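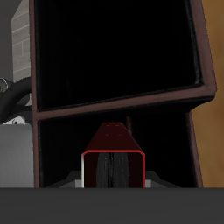 Dark compartments edged in reddish brown, with a red gripper in front.

I've been going to union meetings in Furnholm since September, mostly for the coffee, and I've never seen a hall as full as the one where the Skaltar bus drivers talked about their pensions. People were standing in the hallway! I ended up wedged against a radiator with my notebook on my knee.

The quick version, if you've been away: the regional government wants new drivers to retire 3 years later than the old ones, and the bus company, Jerkel, says it can't keep the night routes going otherwise. There are 941 drivers on the payroll, and 225 of them could walk out the door with a full pension tomorrow (I'd be tempted too).

Jairo Londoño has driven the Guzmán line for most of his working life, and he wouldn't lose a cent under the plan. He's voting to strike anyway. "My trainee sits in the same seat I do," he told me, "and her back is going to hurt just like mine."

I like Jairo a lot, but I rely on those night buses, and two weeks without them would cost me a fortune in cabs. I told him so. He laughed and offered me his bicycle.

The ballots go out next month. I still haven't said yes to the bicycle.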